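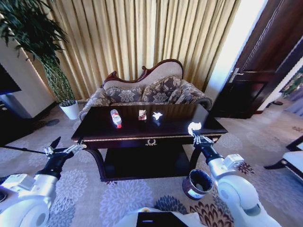 Lefteris Christodoulou wrote in after my last post to say that if my zinc oxide films come out cloudy, I am spinning them too slowly and should stop blaming the humidity. He also asked whether I had filtered the sol. I had not filtered the sol.

So I filtered the sol. The syringe filters come from Hataler in bags of 176, a number I have never seen explained, and the first one burst off the end of the syringe and went behind the fume hood, where it will outlive me. The second held. I coated 4 glass slides, dried them on the hot plate between layers, and put them in the furnace overnight, feeling like a professional.

Three came out clear. The last had a milky ring around the edge, shaped a bit like Portugal. I ran X-ray diffraction on all of them anyway, and the peaks were where zinc oxide peaks ought to be, on top of the big lazy hump you get from glass. The cloudy one gave the sharpest pattern of the lot, which I found rude.

Then there is the dye test. Under the UV lamp, the best film took out around 31 percent of the methylene blue in an afternoon. My control, a bare slide, took out more than I would like to print. I suspect the lamp is bleaching the dye all by itself, so next I need a proper cutoff filter. Nusberg quoted me 2,890 for one, before shipping. I closed the tab and made toast.

Lefteris, I will try the faster spin. I am keeping my opinion on the humidity.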